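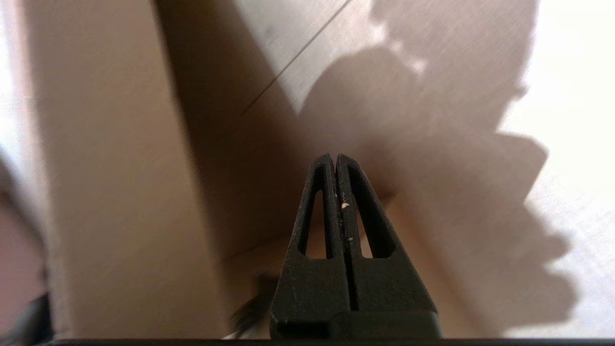 Viltell Family Movie Nights: Frequently Asked Questions

When do the screenings run?
The season opens in October. Doors open at 7 and the movie starts half an hour later.

Where are they held?
In the main hall at Girkemetti House. Use the side entrance if you have a stroller or a wheelchair.

What kind of movies do you show?
Mostly animated features, with a few older live-action family titles. Everything is rated G or PG.

How much are tickets?
Tickets are $5 each. Children under two get in free if they sit on a lap.

Can I reserve seats?
No. The hall holds 380 people and seating is open. Groups of ten or more should email us first so we can rope off a row.
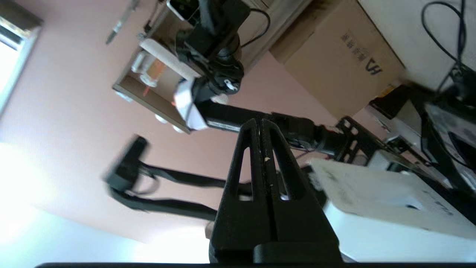

Can we bring our own food?
Yes, as long as it is cold and not too messy. The Fatier snack counter sells popcorn, juice and coffee until the movie begins.

Are subtitles available?
Captions are on for every screening. Foreign films are shown in the English dub if there is one.

What if my child gets restless?
The Ó Gríofa Room across the hall has cushions and a speaker carrying the movie sound. You can go back and forth.

Do you give refunds?
Only if we cancel. Tickets can be moved to another night up to the day before.

Last updated Jun 14, 2026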